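Home | Forums | New posts | Search | Members | Log in

Kitchen and Laundry > Dishwashers > Detergent dosing and softener setting

Thread: Cloudy film on everything, softener set correctly?

a_quezada46
Moved in February to a place on bore water. Dishwasher is a Hellano, built-in softener, setting range 0 to 7. Everything comes out with a grey-white film, worse on glass and on anything with a polished finish. I've done the following so far:

Salt reservoir filled, cap tight, no salt light.
Rinse aid at 4 out of 6.
Filter pulled and scrubbed.
Changed from tablets to powder for a fortnight. No change.

Strip test puts the hardness in the top band, so I've set the softener at 7. Is there anything else to check before I pay for a call-out?
Estela

kvaran
Wipe a glass with white vinegar and tell us whether the film comes off. If it does, it's scale. If it doesn't, it's etching and the glass is gone. No point going further until you know which.

bresonent_owner
Test strips are poor at the top end. Most of them stop at a band that just says "very hard". You could be a little over it or double it. Get a drop titration kit. You count drops until the colour changes and multiply by whatever the leaflet says. Takes five minutes.

a_quezada46
Vinegar takes it off, so scale. I'll order a drop kit.

J. Domínguez
Before the drop kit, check that the machine is regenerating at all. On my old Platon the salt light was off and the level never went down. The regeneration valve had stuck shut. I'd been running it on raw water for most of a year. Mark the salt level, run a dozen loads at setting 7, look again. If it hasn't moved, the setting is irrelevant.

kvaran
Agree with that. I'd also drop the rinse aid to 2. At 4 you can get a bluish smear that people mistake for scale.

bresonent_owner
Disagree. On hard water you want more rinse aid, so the water sheets off before it dries. Turning it down will make spotting worse.

kvaran
Spotting and film are separate faults. She has film. Spotting is from drops drying in place, film is precipitate over the whole surface. Rinse aid does very little for the second one, and too much of it confuses the diagnosis.

bresonent_owner
It confuses nothing if she's already done the vinegar test, which you asked for.

aldana.t
Total dissolved solids matters here as well. A softener swaps calcium and magnesium for sodium. It doesn't lower the TDS. If the bore is salty you'll still get a residue with a perfectly working softener, it will just be a softer one that wipes off with plain water. Estela, does the film come off with a wet cloth and no vinegar?

a_quezada46
Partly. A wet cloth takes off maybe half. The rest needs vinegar.

aldana.t
Then you probably have both. Do you have a TDS meter? The cheap pen type is fine.

a_quezada46
Neighbour lent me one. Bore water at the kitchen tap reads 2974. The pen's range finishes at 3000, so I'm not sure I trust it that close to the limit.

aldana.t
Even allowing for a bad pen, that's very high. A dishwasher softener won't fix it. You need a different final rinse supply or a reverse osmosis unit ahead of the machine.

J. Domínguez
An RO unit ahead of a dishwasher isn't simple. Flow rate from an undersink membrane is far too low to fill a machine directly, so you need a storage tank and a booster pump. Also, once the feed is RO you must turn the softener to 0. Very soft water plus a strong alkaline detergent is how you etch glass.

kvaran
Rainwater tank would be cheaper if she has the roof for it. Same warning about the softener.

a_quezada46
We do have a tank, it feeds the laundry only at the moment. The dishwasher is on the other side of the same wall. Plumber says the tie-in is easy but wants a backflow valve on it.

J. Domínguez
He's right, fit it. Check the pump pressure against the minimum in the Hellano manual too.

a_quezada46
Update, 9th April. Dishwasher is now on tank water through a sediment filter, softener at 0, detergent halved, rinse aid at 2. I ran one empty cycle with citric acid first. The salt had moved over the test loads, so the valve was fine. I put some of the kids' things through on the normal 65 degree program and laid them out on the table. 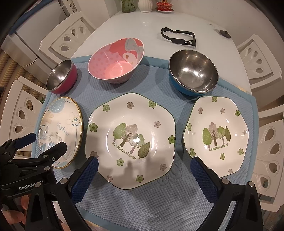

Kids' bowls and plates after the change. Steel bowls were the worst for film before.

aldana.t
Good result. Steel is a fair test piece. Go easy on the printed ones and anything with a metallic rim. Overglaze decoration and gilding wear off with heat and alkali whatever the water is, and softer water speeds it up if you overdose.

bresonent_owner
65 is too hot for plastic children's ware in general. Top rack and 50 or lower unless it's marked otherwise.

kvaran
50 doesn't shift egg or milk protein with some powders. I run everything at 65 on the top rack and have had no warping. Depends on the material.

bresonent_owner
Depends on the marking underneath, which is the bit people don't read. I've thrown out two lids from the Quansah set for exactly this.

a_quezada46
I'll do plastics at 50 and leave the rimmed plate for hand washing. Glasses are clear so far. I still have most of a bag of softener salt. Does it keep?

J. Domínguez
Indefinitely if dry. Leave what's in the reservoir where it is and keep the cap tight. If the tank runs low in summer and you switch back to the bore, remember to put the softener up to 7 again.

kvaran
Label the valve.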